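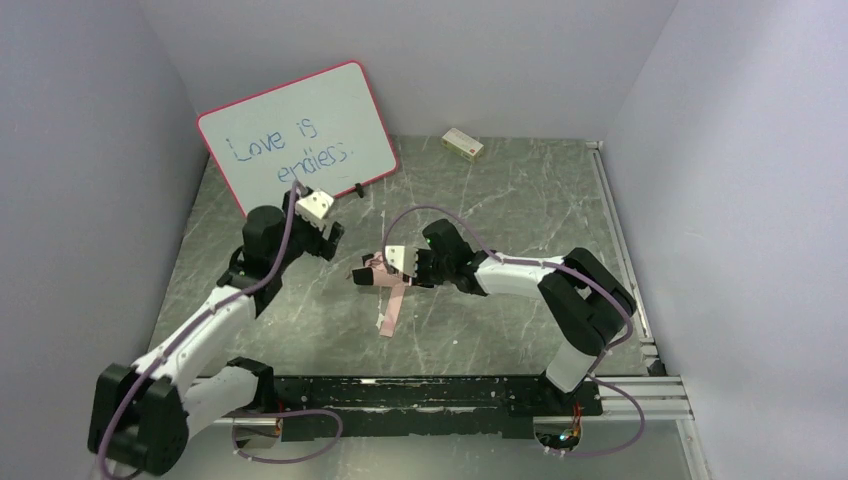
When may a person reach into a shared robot cell?
Only when both arms have stopped, the stop has been confirmed at the panel, and the person reaching in is the one holding the key.

Learn that answer by heart, please! It comes back in every practical this term, and it is the rule that students bend first.

Handout 4, Brilturdale Robotics Workshop
Two-arm benches: house rules

Where the rules come from. Our rule book began as a single page and now has 21 entries, 13 of them on two-arm work. I love teaching this part — two arms on one bench can do wonderful things with cloth and straps, and they can also meet in the middle.

Before power. Walk your eyes along each cable from wrist to base. A loop that hangs free at an elbow is fine at rest and can snag at full reach. Clear scraps from the surface.

Shared space. Agree which arm has right of way at the centre and write it in the log. The second arm waits until the first has let go and pulled back.

Soft items. Close slowly, and lift a little before you move sideways.

Logging. Every stop gets a line, even a dull one. The Lirkari log has more than 4000 lines and it is a joy to search. Read entry 878 before the practical and bring one question about it.

Worksheets are due 1st December.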